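Frequently Asked Questions

Goltora Walks and Water
Guided hiking, canoe days and small group camps from our base in Herkham

Please read this page before you send us a message. If your question is not answered, write to us and we will reply within 2 working days.

Do I need experience to join a walk?

For the Vela Valley walk, no. It is a gentle path with a few short climbs. For the Doolan Ridge walk you should be used to walking for a full day with a bag on your back. The ridge climbs 400 meters in the first part of the morning, and there is no easy way down until after lunch. If you are not sure, please book the valley first. We would like you to enjoy your day and come again.

How big are the groups?

We take small groups, so that the guide can hear everybody and everybody can hear the guide. On Doolan Ridge there are always two guides, one in front and one at the back. Private groups can be bigger, but please ask us before you invite all your friends.

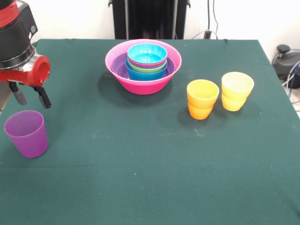
If your group is larger than we can take on one date, we can divide it in two and start at different times. Both groups then meet at the same place for lunch.

What should I bring?

Good shoes which you have already worn, a rain jacket, a warm layer, water and your lunch. Jeans are not a good idea, they become heavy in the rain and stay cold for hours. Walking poles you can borrow from us free of charge, but you must tell us when you book.

What happens if the weather is bad?

We walk in rain. We do not walk in strong wind or thunderstorms. The decision is made the evening before, and you will receive a text message from us. If we cancel, you can choose a new date or have all your money back.

Can children come?

Yes, on the valley walk and on the canoe days, with a parent or another adult from the family. The ridge is only for adults. On canoe days every child wears a life vest from the moment we reach the shore, also during the picnic.

Is food included?
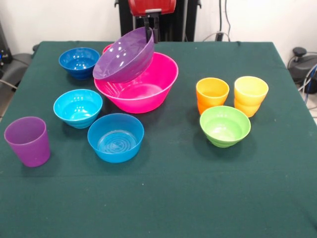
On the camps, yes. On day walks you bring your own lunch. Camp dinner is one hot dish, usually a stew or pasta, and it is always possible to have it without meat. You must bring your own bowl, cup and spoon. Light plastic ones in strong colors, like the purple bowl and the hot-pink one in the photo, are easy to find in the grass when it gets dark. Please write your name under the bottom with a marker. If you have an allergy, tell us when you book and not at the campfire, because we do the shopping before you arrive.

How do I get to Herkham without a car?

There is a bus from the railway station, and it stops 3 minutes on foot from our door. The first bus arrives in time for the valley walk but not for the ridge. For the ridge you need to sleep in the village or share a car. We can put you in contact with other guests if everyone agrees.

Can I bring my dog?

On the valley walk, yes, on a leash. There are sheep on both sides of the path, and in March there are lambs too, so in that month we ask you to leave the dog at home.

How can I cancel?

Send us an email with your booking number. Until 2 weeks before the date you get all your money back. After that we can move your place to another person, if you find one.

Last updated: June 7, 2024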